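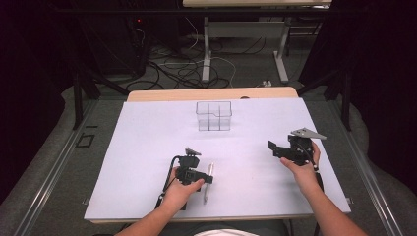 **Jikmont Shared Workshop | Automation Bench Group**

# Review: Zirix hand-held gripper kit (pair)

Reviewed by Munther Atallah, 24th June

The bench group bought one Zirix kit in January to replace the pair we had built ourselves out of printed parts and hobby servos. We wanted something people could pick up, use to show a task by hand, and put down again without a repair session afterward. I have used the kit more than anyone else here, so the review fell to me.

The short version: the grippers are good, the cables are a nuisance, and the manual needs another pass.

## What we paid for

The kit is two hand-held grippers, one left and one right, black plastic and metal with gray metal fingers, plus cables, a bag of fasteners and a printed manual. It does not come with a base station. We use ours with Ident, the recording program the group already had on the bench computer, and the first connection worked once I had turned off the power saving on the USB ports.

You also need something to practice on. We put a white board on top of the wooden table. A pale surface makes small items easier to find in the recordings, and the board can be lifted off when the next group wants the table. Our standard task is a pen and a clear plastic container with a cross divider. The pen starts on the board and has to end up in one of the compartments. It sounds easy. A clear box on a white board is hard to judge by eye, and a slim pen gives the fingers very little to hold.

## Assembly

Assembly took me an evening. Most of it is bolting brackets to bodies, and the screws are all the same head, which I appreciated. Two things slowed me down.

- The manual shows the left and right brackets in one drawing and does not say which is which. I put the right one on backward and had to take it off again.
- The finger screws need thread locker. The manual does not mention it. Mine came loose during the first long session.

There are 14 steps in the manual. Step 12, where the cable clamp goes on, should come before the bracket is tightened. If you follow the printed order you will be loosening that bracket again to get the clamp behind it.

## In use

The grip is comfortable. You wrap your fingers around the handle the way you would hold a cordless drill, and the weight sits low enough that my wrists did not complain. Munir-sized hands and small hands are both fine as long as the strap is adjusted first. Two of our younger members have used the kit for a full session without asking for a break.

Opening and closing is smooth. There is a little play in the left finger when it is nearly shut, enough that I can see it in the recorded numbers but not enough to drop a pen. I wrote to Zirix and they sent a thinner washer, which cut the play by half. I would have preferred to find the washer in the bag.

Flat plate fingers are the right choice for boxes, blocks and folded cloth. For thin round things they are only fair. A pen lying flat has to be approached square on or it rolls. We glued a strip of rubber from an old jar opener to the inside faces for a while and it helped, though it left residue and I have since peeled it off. If you plan to work mainly with pens, screwdrivers or cable ends, expect to make your own pads.

Using both hands together takes practice. New people tend to do everything with their stronger hand and park the other one. I now have them steady the container with the left gripper and move the pen with the right, then swap. After 80 tries of that, most people stop thinking about the tool.

## Cables

This is my main complaint. Each gripper has its own cable, and it leaves the body at a point where it wants to loop down across the work. On a bare board that is tolerable. With several loose items it drags things around. I lost more recordings to a cable nudging the pen than to any fault in the grippers.

What works for us is to run the cable back along the forearm with a hook-and-loop tie at the wrist and another near the elbow. Leave some slack at the wrist or the connector takes the strain every time you turn your hand. Check it before each session. The connectors themselves feel solid and have not loosened.

A wireless version would fix all of this. Zirix told me one is planned and would not give me a date.

## Durability

We passed 1,000 recorded tries in May. The bodies have scuffs. One finger plate picked up a slight bend when somebody closed it on the table rim, and I straightened it in the vise. The springs feel the same as they did when new. Replacement plates are sold in pairs only, so a single bent one costs you two.

## Compared with the other option

Before ordering we borrowed a Tiêu pair for a week. The Tiêu is lighter and its fingers meet more exactly. It also has a glossy handle that gets slippery, and its software would not talk to Ident without a converter script that I did not want to maintain. For someone working alone on fine parts it may be the better tool. For a shared bench where a dozen people handle it, I would still choose the Zirix.

## Booking ours

The kit lives in the gray case on the bench group shelf. Members who have done the short induction can sign it out for use in the building. Put the board back against the wall when you finish, coil the cables loosely, and write any loose screws in the log even if you tightened them yourself.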